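Food Hygiene and Storage
Handout 8: Shelf life of sandwich ingredients
Tutor: Huguette Moulin

This week covers how long common sandwich ingredients keep and what shortens that time. Read it before the practical. You will need the storage chart from Handout 7 as well.

Leafy vegetables
Lettuce goes on living after it is cut. It takes in oxygen, gives off water and slowly uses up its sugars. Loose leaves fail sooner than whole heads, as every torn edge loses water and browns. Keep leaves cold, in a lidded box with a sheet of kitchen paper. Do not store them beside apples or ripe tomatoes, which give off ethylene and cause brown spotting.
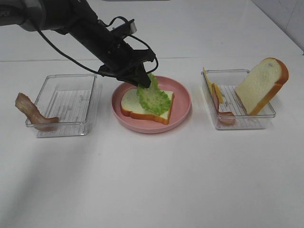 Fig. 1. Lettuce leaf with ruffled edge.

Bread
Bread goes stale by a different route. The starch in the crumb firms up as it cools and goes on firming for days. This happens fastest at fridge temperature, so a loaf from the fridge is often harder than one from the bread bin. Freezing almost stops the change. Mould is a separate matter and depends on moisture, warmth and how clean the slicer was. Staling affects quality; mould means the bread is thrown away.

In the Tirley kitchen survey, 651 loaves were checked and 194 were discarded before use. Work out the percentage and bring it with you.

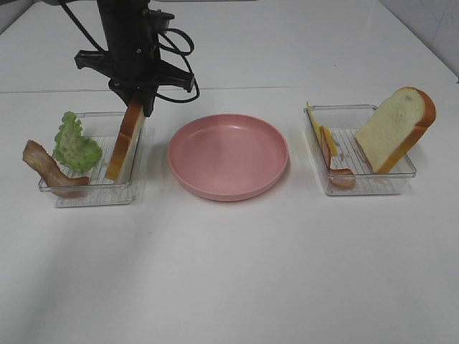

Fatemeh Rahimi asked last term whether stale bread could be counted as waste if it was later toasted or made into crumbs. For this course it is not waste, provided it is used and logged the same day. Mark it "R" on the sheet.

Assembled sandwiches
Once the parts are put together, the shortest-lived one sets the limit. Water also moves from wet fillings into the crumb. A thin layer of fat slows this down, so butter goes right to the edges. 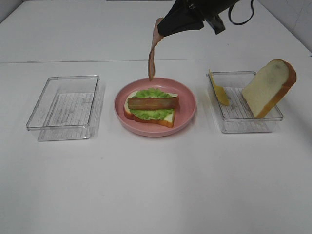 Chilled sandwiches with meat, fish, egg or soft cheese are kept at 5°C or below. Label each with the time it was made, not the time it went into the fridge.

For the practical
Bring a clean apron and a probe thermometer.
Answer questions 1 to 4 in the workbook.
Reading: the Wolard notes, section on chilled display.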